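What I did with my week: rice
Posted Mar 8, 2025

I have a degree, and I spent most of this week teaching a robot to push rice around.

The way it works at Brilten is that you hold a pair of handles, the arm copies whatever your hands do, and everything gets recorded. Do that 200 times and the model is supposed to pick up the general idea. What it picks up first is your bad habits. I hesitate before I close the gripper, a little hover like someone choosing a chocolate, and by episode 40 I could see that I was going to pass this on to a machine forever.

Inese Vanags, who trained me, does not hover. She drives the arm as if she's late for a train, and her episodes come out at half the length of mine. She also told me to stop fixing my mistakes so neatly. If a scoop goes wrong, let it go wrong and recover, or the robot will never learn what recovering looks like. I found this oddly hard. It is one thing to spill rice and another to spill it for the record.

Rice is a mean choice of material, too. A block stays where you put it. Rice goes on a tour of the tray, and sometimes of the next tray over.
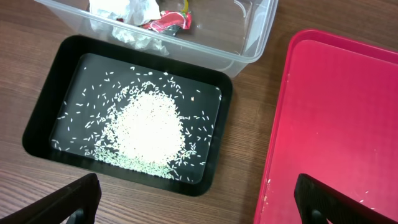 By episode 70 my shoulders had gone and I was dreaming up excuses to reset the table slowly. Mimoza Ionescu wants the whole batch redone in May with the handles set lower, which my shoulders support and the rest of me does not. I still hover, by the way. Down to 2 seconds.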